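Volloser wood oil for kitchen boards and worktops, 400 ml

Article 1,091. In stock, sent from our store in Gullach. Orders which arrive before Friday noon leave the same day.

Volloser is a clear oil for untreated or already oiled wood that comes in contact with food. It gives maple, beech and birch a calm, slightly warm tone and does not build a film on the surface. The smell is weak and goes away after one or two days.

We sell this oil since the shop opened, and most customers buy it for cutting boards, bread boxes and table tops. For floors please take Hafstein hard oil, it is made thicker and carries more weight. For wood that stands outdoors we recommend Benine, which we have only from March to October.

How to use

Sand the wood with grit 180, then with grit 240. Remove the dust with a dry cloth. Shake the bottle, put a little oil on a cotton cloth and rub it along the grain. Wait 20 minutes and wipe away everything the wood did not take. Repeat the next day. End grain drinks more, so give it a third coat. Let the board rest four days before you wash it for the first time.

Spread used cloths flat outside to dry. A cloth pressed into a ball can catch fire by itself.

One bottle is enough for roughly 6 square metres with one coat.
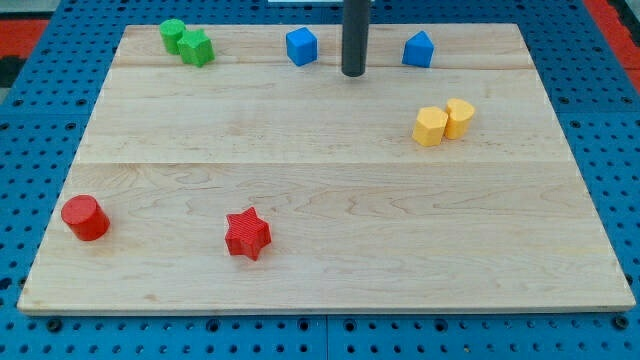 Can I put the oil over an old coat of varnish?
The varnish must first be sanded off completely, otherwise the oil stays on top and remains sticky.

Sizes
400 ml bottle, article 1,091
1,000 ml can, article 2,709

The can has a screw cap with child protection. Store both sizes closed and free from frost. An opened bottle keeps for one year. If a skin has formed on the oil, lift it out and do not stir it in.

Returns are possible within 30 days when the seal is not broken.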